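Trurkix Community Help
Home > Desktops and Workstations > Old Hardware

Swapped the processor in an old Andent 705, now it beeps at me and shows nothing

posted by mildlysinged

I bought a used Andent 705 workstation from Clametti Surplus in Geum. It came with the slow processor. I found the faster one that the board supports and decided to put it in myself. The alternative was paying the repair place 200 dollars, which is more than I paid for the computer and the faster processor and the sandwich I ate while waiting for the seller to find the power cord.

I took off the cooler, lifted the lever, took out the old chip, put in the new one, closed it up, put the cooler back on. I also took out all the memory to blow the dust out of the slots and put it back in. When I turn it on the fans run at full speed, the machine beeps 7 times, waits a bit, and does it again. No picture on the monitor. The monitor is fine. The monitor has been fine through all of this and I wish I were the monitor.

Things I should probably admit to:

I reused the gray paste that was already on the cooler. There was plenty of it.

I am not certain the memory went back in the same slots. It all looks the same.

The lever on the socket took a lot more force to close than I expected, and it made a crunching noise. I've since read that some crunching is normal, and also that crunching is the sound of money leaving.

I did this on a carpet.

Where do I start? I would like to find out what I broke in the order of cheapest to most expensive.

3 replies, sorted by most helpful

beigeboxer
marked as most helpful

Cheapest to most expensive is the right order, and you've already done the free part by confessing.

I look after a small herd of old workstations, and this class of machine is forgiving as long as you go slowly. The beeps are the board telling you it has found something it doesn't like. What 7 of them means depends on the firmware version, so look in the service manual for your model and don't trust a chart you found on a forum. Including this one. On machines this old, though, a complaint straight after someone has pulled all the memory is usually about the memory.

Start by turning it off, pulling the power cord out of the back and holding the power button down for a few seconds. Then move it off the carpet. A kitchen table is fine. Touch bare metal on the chassis before you touch anything green, and do it again every time you come back from getting coffee. If the bare metal on your case is rusty, pick a part that isn't.

Next, take all the memory out and look at the slots from straight above with a flashlight. You're looking for lint, a bent contact, or the corner of a sticker that has come off a module and gone to live at the bottom. Read the small white print on the board next to the slots while you're down there. Write it on a piece of paper. You will believe you can remember it, and you will be wrong by the time you've found the screwdriver. 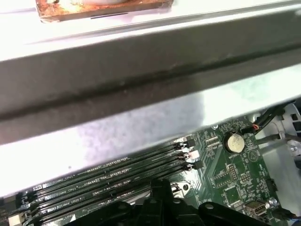

Does the coin cell have to come out before you change a processor?

It can stay in. The battery keeps the clock and the saved settings going, and it has nothing to do with whether the processor seats properly. Unplug the machine from the wall and leave the battery alone for now. If you get to the point of wanting to clear the settings, check the manual for a clear jumper first. Those little holders get brittle with age, and prying at one with a butter knife is how a person ends up shopping for a board.

Back to the memory. Open the latches fully, line up the notch in the module with the key in the slot, and press down evenly on both ends until the latches come up by themselves. If you have to close the latch with your finger, the module isn't in. It is resting there to be polite.

Try one module only, in whichever slot the manual says to fill first. The printed labels tie the slots to the processor they belong to, and plenty of workstation boards are fussy about the order. Power on. If it still complains, try a different module in the same slot before you try a different slot. Change one thing at a time. I know it's dull. I once changed three things at once and got a working machine, and to this day I have no idea what was wrong with it, so I fear it.

If none of your modules works on its own, it's time to go back to the processor. I'm sorry. Take the cooler off by loosening the screws a bit at a time, going corner to corner. If it seems stuck, twist it gently. Don't yank. Old paste can hold on like a grudge.

Before you lift the chip out, take the memory out again and put it somewhere safe. You'll have more room for your hands, and you won't snap a latch with your knuckles when the lever springs up. It will spring up. Keep a thumb on it.

Then raise the load plate all the way until it stays open. Half open is no good, it will come down on you at the exact moment you are holding the thing that costs money. Hold the processor by its edges, level, and bring it straight up.

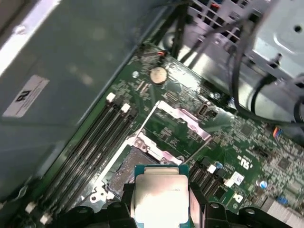 When you set it back down, keep it just as level and let it drop into place under its own weight. No sliding it around to find the spot, and no pushing. Those contacts in the socket are about as sturdy as an eyelash. Check that the marked corner on the chip matches the marked corner on the socket and that the notches line up. If it rocks, it isn't in right, so lift it straight up and try again.

With the chip out, get your flashlight and look across the socket at a low angle. The contacts should make a neat, regular pattern from every side. A bent one catches the light differently and breaks the pattern. If you see one, stop and come back here before you go near it with a needle. If they all look fine, the crunch you heard was probably just the load plate doing its job. It does sound awful. I've done this for years and I still look at the ceiling while I close the lever.

Wipe the old paste off both surfaces with isopropyl alcohol and a lint-free cloth, and put on new. Pea-sized in the middle is fine. People argue over the shape at great length, and the computer has never been asked. Reused paste won't give you beeps at startup, but it can give you a hot processor later, and you'd be back here with a second post.

One more: make sure the firmware on the board is new enough for the faster chip. If the old processor still boots and the new one never does, that's the likely reason. Put the old one back, update, then swap again. You did keep the old one, I hope.

mildlysinged
replying to beigeboxer

I kept the old one. It's in an egg carton. I felt silly about that until I read your post.

Kitchen table secured. Will go through the memory first and report back.

gerbilvoltage

Had this exact thing. Mine was the RAM. Push harder.

Edit: people are telling me not to say push harder. Push the correct amount. The correct amount was more than I was pushing.

Edit 2: only the RAM!! Do not push on the processor. I didn't think I had to say it.

oldpaste

The above is good advice (the long one). A few things I'd add.

Check the power connectors before you take anything apart. There's a separate plug for the processor on most boards, usually near the socket, and it's easy to knock it loose while you're wrestling the cooler. A machine with that one half out will often spin its fans and do nothing else useful. Push each plug home and give it a small tug.

Same goes for the little colored wires from the front panel and the fans. They are easy to snag with a sleeve. If a fan plug came off and went back on a different header, some workstations will run everything at full blast out of spite, and yours is running everything at full blast.

On the rust, if there's any: surface rust on a bracket is ugly but won't stop the machine from booting. Loose flakes are another matter, as they can carry current and they fall down. Brush or vacuum them off before you open the socket, never while it's open. I'd put a piece of clean paper over the board while you're at it. And don't sand anything inside the case, no matter how good an idea it seems late at night.

I disagree with the pea, by the way. A thin line suits a long processor better. But I've had this argument elsewhere and lost a weekend to it.

mildlysinged

Update. It boots.

I went through the memory one module at a time as instructed. The first one worked alone, in the slot the manual wanted. The second one also worked. Then I added the rest in the proper order and it came up with no beeps and a picture on the monitor, which took it all in stride.

So the memory was in the wrong slots, or one of them was only resting there to be polite. I can't tell you which, as I fixed both at the same time. I know. I read the part about changing one thing at a time, and I did for most of the evening.

I did the paste over again too. I used a pea. Sorry, oldpaste. The socket looked even from every side and I looked at the ceiling when I closed the lever. It still crunched.

The fans have calmed down, except for one in the back that makes a sort of humming sound around 4 in the afternoon. I'm going to start a separate thread for that.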